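4.2 Fastening and folding of knitwear

The laundry tasks in the Trurnport set were divided into those that end with a garment in a known flat shape and those that end with a closure either done up or undone. The first group has received most of the attention in earlier work, and our results there are in line with what has been reported for towels and woven shirts. The second group is harder to score and, for our policy, much harder to perform. We treat the two together in this section because the failures overlap: a cardigan that has been picked up badly cannot be buttoned, and a cardigan that has been pulled hard at the button cannot be folded neatly afterward.

Training data were collected with hand-held grippers of the Rebelo type, used by two operators in an ordinary kitchen and at a packing station in the Rotow workshop. The operators were told to work at their normal speed and to abandon an attempt only if the garment left the table. We kept 117 demonstrations of knitwear handling after removing those in which tracking was lost. Of these, 52 include contact with a fastener. The remainder are flattening, folding and turning of sleeves. No demonstrations were staged to show recovery from an error, although several contain one.

The policy was then run on the Jillum two-arm cell without further tuning. Each trial started with the garment dropped on the work surface from a fixed height. An attempt was scored as complete if the end state matched the written task card, as judged by Dvořáček and, separately, by Šťastný. They disagreed on 7 trials, all of them folds in which one sleeve was trapped but the outline was acceptable. These were scored as failures.

Flattening was the most reliable skill. The policy learned to drag a loose edge outward and release it, and it did so with few wasted motions. Folding along the body was less reliable, and success depended strongly on how the first edge was chosen. When the gripper closed on a single layer at a hem, the fold usually went through. When it closed on two or more layers, the garment was lifted as a bundle and the policy had no consistent way to recover. A person in the same position shakes the garment or rubs the layers apart between finger and thumb. Neither motion is available to a parallel gripper with stiff pads, and we did not attempt to approximate them.

Fasteners produced a different pattern. Of the 50 trials in this group, the larger part failed before the closure was touched. The arm moved toward the right region of the garment but came down on a fold beside it, or gripped so much surrounding fabric that the two halves of the closure could not be lined up. Zippers were easier to find than buttons, and pull tabs that stood away from the fabric were easier than those lying flat.

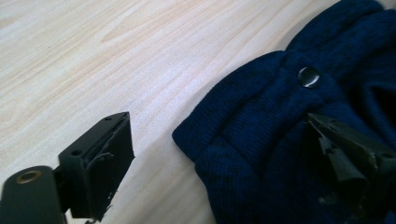
Figure 6. Finger contact close to a snap button on a bunched knit garment.

Locating a closure is partly a matter of contrast. The perception module was trained mainly on shirts with light buttons, and it tended to report nothing at all when button and fabric were both dark. The case in Figure 6 is of this kind: a black snap on navy knit, where the highlight on the domed face is the strongest visual cue and a deep fold nearby forms a dark region that competes with it. We added a short search motion in which the wrist camera is tilted by a few degrees, so that a highlight moves while a shadow in the cloth stays largely in place. This reduced missed detections but made each attempt slower. It also did nothing for the second difficulty, the behavior of the knit under load. Stitches around a fastener give way when pulled, and the position estimated before contact is no longer valid after it.

Pad condition was not controlled. Operators replaced the finger covering when they judged that it had stopped holding, and the interval between replacements was not logged. We therefore cannot separate slips caused by the policy from slips caused by the pad surface. Later collections should record the covering along with the garment type.

On this evidence we consider flattening of knitwear ready for supervised use at a packing station. Folding requires a dependable test for single-layer grasps, and fastening remains outside what the present system can do unattended. Section 4.3 reports the corresponding results for bedding.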